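Review: the Wattimena Bench Safety Kit for small robot arms
Posted February 20, 2020

I've been putting off this one, partly because reviewing a safety kit feels a bit like reviewing a seat belt. But three of you asked after I mentioned it in the comments on the Talus gripper post, so fine, let's do it!

The kit is a binder, a set of laminated cards, a force gauge in a foam-lined case, a roll of floor tape and a login for the online risk assessment form. It costs $359 from Dromthorpe, who seem to be the only people stocking it in the States right now. The idea is that you run your small arm through a proper risk assessment the way a factory would, only cut down to bench size. If you've ever tried to read the collaborative robot standards cold, you know why somebody would pay for that.

We've been working on dough flattening lately, with a small roller in the gripper, and that's the job I ran the kit against. I picked it on purpose. Dough sounds harmless, and the binder's whole first chapter is about how you're supposed to assess the arm, the tool, the workpiece and the space together, and never just the arm by itself.
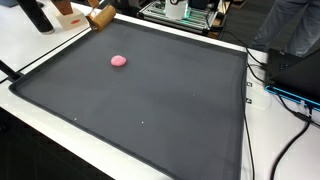
The pink dough on its mat, with the wooden roller over by the far corner.

So, the cards. There are 30 of them, each with one question on it, and you go through them standing at the bench. I really liked this part. What can get between the tool and the table? Where does a person stand when the arm is live? What does the tool do if the grip lets go? That last one got me. I'd put plenty of thought into how hard the arm could push down and almost none into a dropped roller, and I went back and lowered my travel height that same afternoon.

The cable card is good too (and a little embarrassing). It wants every cable either tied down or routed away from both the arm's path and the walking path. We scored badly. I gave myself a "partial" and then Wendell Lindqvist, who shares the bench with me, crossed it out and wrote "no." Fair enough.
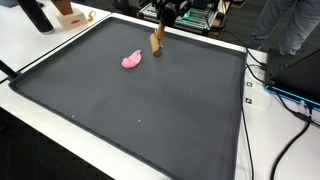 The force gauge is where I start to grumble. It's a decent little instrument and the readings repeat nicely, but the binder tells you to measure at "all foreseeable contact points" and then gives you one worked drawing, of an arm with a plain two-finger gripper and nothing in it. Anybody holding a tool is on their own. A narrow cylinder doesn't press on a hand the way a flat pad does, and I wanted at least a page on that. I ended up measuring with the roller end-on and again lengthwise, writing down both, and using the worse one for my speed limit. I think that's right. I'd rather have had the kit say so.

Also, the gauge comes with a calibration certificate but no word on when it needs redoing. I emailed Wattimena and got a friendly reply that a revised binder is due in April and will cover it. We'll see.

The online form is fine. It's slow, it logs you out if you go get coffee, and it'll only export one PDF layout, but it does keep every old version of your assessment with the change notes attached. That matters more than it sounds. Good practice is to reassess whenever you change the tool or the layout, and having the last version right there makes it a ten-minute job – I've done it four times now, which is four more than I did all last year.

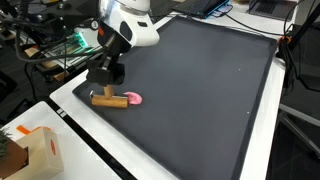
As for the tape, it's tape. Sticks well, peels clean, and the yellow is a nice loud yellow.

How does it stack up? The Cosmont package is the one everybody brings up, and it's $723 with a nicer gauge and a half-day video course. I borrowed a colleague's copy for a weekend. The course is good if you've got new people coming in, but the checklists are written for big fenced cells and I was skipping half of them. For a single arm on a table I'd take the Wattimena cards every time.

One warning: neither kit certifies anything. You fill it in, you sign it, and the responsibility is still yours. The binder does say this, on page two, in pretty small type.

Would I buy it again? Yes, mostly for the cards. Four stars. If they sold the cards alone for $30 I'd tell you to skip the rest and borrow a gauge from somebody.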